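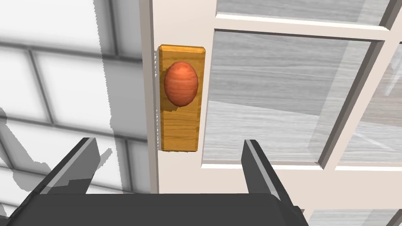 Fig. 5.1 Wrist view in the simulated room, fingers either side of the knob plate

5. Door approach in simulation

Complete this section before the arms are powered on the bench. It applies to the two-arm Fidena build with parallel grippers and assumes that the model loads without joint errors (section 4). All steps are carried out on the workstation. Leave the main isolator on the bench supply OFF throughout.

5.1 Loading the room

1. Start the simulator and open the room file door_room from the Szekeres folder. Do not open the copy in the Cavcombe folder. It has the old hinge settings and the door will swing through its own frame.

2. Wait for the textures to load. The room has a white door with glass panes, a white brick wall and a cobblestone wall. If any wall is plain magenta, the texture path is wrong. Correct it in the settings file and reload.

3. Set the random seed to 147. Other seeds move the door and the figures given below will not apply.

4. Open three views: the body view and one view for each wrist.

NOTE: The views are not levelled. The horizon in a wrist view follows the wrist joint, and walls will often run at a steep slant. Do not correct this by rotating the view window. The saved frames are not affected by the window and the two will no longer agree.

5.2 Checking the arms

5. Send both arms to the READY pose. Wait until all joint readings stop changing.

6. Open both grippers fully. The finger gap should read 695 in the status panel (units are tenths of a millimetre per gripper, both fingers summed, before scaling). A reading of 644 means the right finger offset has not been entered. Return to 4.6.

7. Raise both arms in the body view until the grippers are clear of the torso and point upwards. Check that neither arm passes through the torso or the other arm at any point in the movement.

CAUTION: The collision warning is switched off by default in this room. Switch it on under Physics before step 7. A pose that passes with the warning off must not be copied to the real arms.

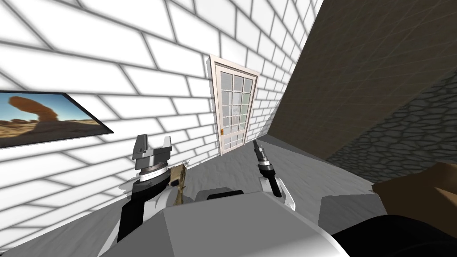 8. Select the arm nearer the door handle. Leave the other arm where it is and lock its joints.

9. Move the selected wrist towards the door in steps of 13 mm or less. Stop when the knob and its wooden plate are central between the fingers in the wrist view. Compare with Fig. 5.1.

10. Do not close the fingers yet. Save the pose as APPROACH_A.

11. Close the fingers at the slowest speed. If the knob moves sideways before both fingers report contact, open the fingers, reload APPROACH_A and correct the wrist by one step.

12. Open the fingers, back the wrist away along the same line and save the pose as CLEAR_A.

5.3 Checking the wrist view away from the door

Repeat this check whenever the wrist mount in the model has been changed.

13. Turn the wrist away from the door with the gripper open and empty. Both fingers must remain in view, with the gripper body along the bottom edge. A finger missing from the view means that the mount angle has been entered with the wrong sign.

14. Turn slowly until the framed desert picture comes into view beside a finger. Check that the edges of the picture frame are sharp. If they shimmer, double the render samples.

15. Save one frame from this position to the build log.

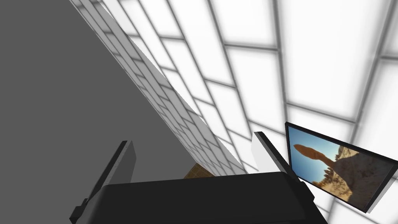 Kanotside Shared Workshop | Robot Build Group

Questions about this section go to Mariann Halász through the group mailing list. Give the seed, the room file and the step number.

Section 5 revised 23/03/2020. The step numbers differ from those on the December sheet, and printed copies of that sheet should be removed from the bench folder.

Continue with section 6, Bench power and emergency stop.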